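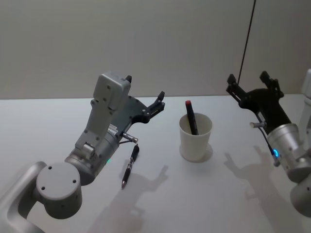
Loose pen, marker in a paper cup.

Home Datasets Docs Forum Sign in

Billwood Viewer Reviews
README, last touched May 24, 2020

What's in it
1787 short movie reviews written by regular viewers, English only. All pulled from the old Billwood message board before it closed. Mostly fantasy, sequels, book adaptations. A lot of people mad about cut chapters. No critics, no press copy.

Files
reviews.csv - one row per review
films.csv - 80 titles, with release year and a yes/no for "based on a book"
spoilers.txt - review ids that give away an ending. Read this first if you care

Columns in reviews.csv
id, film_id, stars, title, body, month, spoiler

stars goes 1 to 5. Half stars were allowed on the board for a while, I rounded them up. Blank means the person never picked one, not zero. Please don't fill these with zeros.

month is as posted. Anything stamped February is suspect, the board got moved to a new server and a pile of old posts took the move date. Didn't fix it.

Cleaning
Took out user names, emails, signatures. Exact duplicates gone. Near duplicates still there, some people posted the same review again after a second viewing with one paragraph changed, and I like those.
Spelling left alone. All caps left alone. Emoji turned into question marks somewhere in the export, sorry, can't get them back.

Splits
None. Split by film_id if you're training anything, otherwise the same plot points leak accross and your scores look great for no reason.

Known problems
- 9 reviews are filed under the wrong film (part one vs part two of the same story). Ids at the bottom of films.csv
- Stars lean high. Fans review what they like
- Sarcasm. "Best nap I ever had in a theater" is a 1
- Quotes from the movies are mixed in with the reviewer's own words and not marked
- Commas inside body are quoted, but check your parser, Estix chokes on the line breaks

Use
Fine for class work, sentiment stuff, word counts, whatever. Not for guessing who wrote what. If you wrote one of these and want it out, send the first line and I'll drop it in the next version.

To do
Kaijage board export, same format, half done
Wosville festival comment cards, still need typing up
fix teh header row in films.csv (extra space after year)

We use cookies to keep you signed in and remember your settings. Accept Manage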